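Group report, draft 3, 19th December. Sorin Kneževič and Shuk-fan Sin. Sorin did the extractions, I did the tea surveys and most of the typing.

## Does steeping time change how much colour you get out of rosehip?

Short version: yes up to a point, then no.

### Why we picked it

Shuk-fan's aunt dyes wool. She reckons longer is always better, leaves it overnight. We wanted to see if that held for plain water with no mordant. Also rosehips are cheap and grow all along the back fence at Kalislow.

### Materials

- dried rosehip, two brands (Vivine and Tomić), whole not powdered
- tap water, same tap every time
- undyed wool, cut into 40 strips
- colour chart, printed on the library printer so a bit off in the reds

Vivine is darker out of the packet. Tomić has more seeds and hairs, had to be strained twice. Total spend was under budget, reciepts are in the folder.

### Method

Weighed hips, added water, heated to 60 degrees, held it there, took a strip out at each time point. Rinsed, dried flat on newspaper, no sun. Matched to the chart by two people who weren't told which strip was which. Where they disagreed we took the paler one.

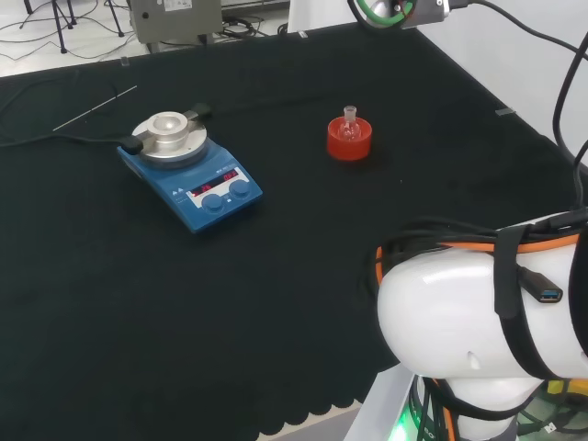
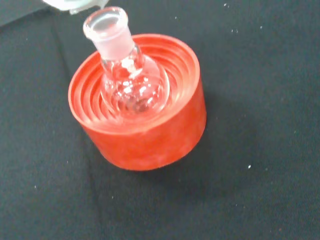

Round-bottom flask in its support ring. 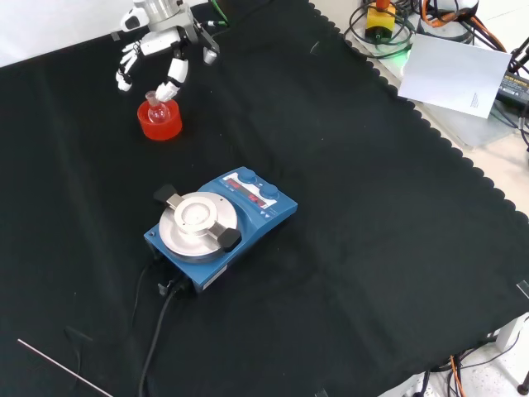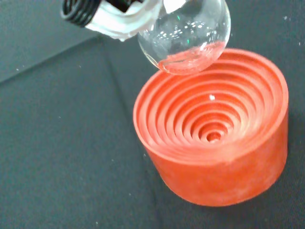
Longest run was 159 minutes. Was meant to be 180 but the building closes. Shouldn't matter much given what the curve is doing by then.

### Results

Vivine: big jump early, nearly all the colour in the first 60 minutes. After that the strips are hard to tell apart. Tomić: slower start, ends up in the same place, slightly more orange.

One strip (Tomić, second batch) came out darker than everything else. Left it in the table, left it out of the graph. Probably touched the pot.

### Survey bit

We also asked people on the Nikar forum how long they steep. Read through 1538 posts in the old dye thread, most of it is arguing about onion skins. Of the ones that mention rosehip nearly all say overnight. Only a few had compared it with anything shorter.

### Problems

- chart matching is subjective, a colour meter would of been better
- wool absorbs unevenly near the cut ends
- didn't control for age of the hips
- our tap water is hard, soft water might behave differently

### Still to do

Lightfastness. Strips go on the window sill over the break, half of each covered with card, check them in January. Shuk-fan has the spare set at home in case the cleaners move ours. Graph 2 needs its axis labelled, and the Tomić weights have to be copied over from Sorin's notebook before we hand in.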